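17 Nov 2021

Wednesday, and I have eaten toast for three meals out of four, counting last night. I'm not sorry about it either. The bread from Brater came out of the freezer on Monday because I needed the drawer for the soup, and once a loaf is thawed you're on a clock, so toast it is.

The little white toaster is a good one, I've decided. I was rude about it when Gemma Valentini passed it on in August (she'd bought a bigger one and wanted the shelf back) and I said something like, what am I supposed to do with a thing that size, toast a cracker? But it's cute! It has rounded corners and one knob and it doesn't beep at me. The old one beeped when it started, beeped when it finished and then beeped again if you hadn't come running.

The knob is the part I'm still learning. Three is too pale, five is charcoal, and four is right for the first slice and too much for the second one, when everything's warmed up. I keep meaning to write that on a bit of tape and stick it to the side. Ching-wen Cheung says I should just stand there and watch it like a normal person, and she may be right, but I always think I've got time to do one quick thing first and then I smell it.
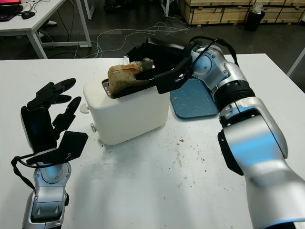

Anyway, crumbs. I wiped that white table before breakfast and by ten it needed doing again. White was my choice, I remember arguing for it, I said it would make the place feel bigger. What it does is show every single crumb and every gray smudge. The blue cutting board is much kinder. It's speckled, so you can leave a few crumbs on it all day and they pass for part of the pattern.

Liv Hellström called while I was brushing up and we talked for ages about whether to do the Stenstead trip before Christmas or wait. The train is 204 each if we book now, and she thinks it'll go down, and I think it never goes down. We left it there. She also wanted to know if I still had her marmalade – I do, and there's maybe a spoonful in it, so I said yes and changed the subject. Must get another jar.

Butter: the dish was too cold again and I tore a hole in a perfectly good slice. Danang Mangundap grates his straight from the fridge, with a cheese grater, and I laughed at him for it all summer. Tried it this afternoon. It works beautifully, little curls that melt right in. I haven't told him yet.
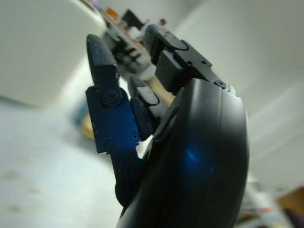
Fingers up, Wednesday.

Afternoon was gray and I got very little done. Paid the Hovland bill, finally. Found the lid for the blue pot behind the flour. Emptied the crumb tray over the sink and then wished I'd done it over the trash, so that was another ten minutes with a sponge.

Ottar Kristiansen is coming Friday and wants to try the rye from Vulholm, the dense one that needs two rounds before it even thinks about browning. I'll have to cut it thin or it'll get stuck in the slot. There's herring too, if the shop has any, and I said I'd do eggs. Five heels of bread left in the bag tonight. Breadcrumbs, or croutons for the soup, I can't decide. Soup first, probably – it's leek.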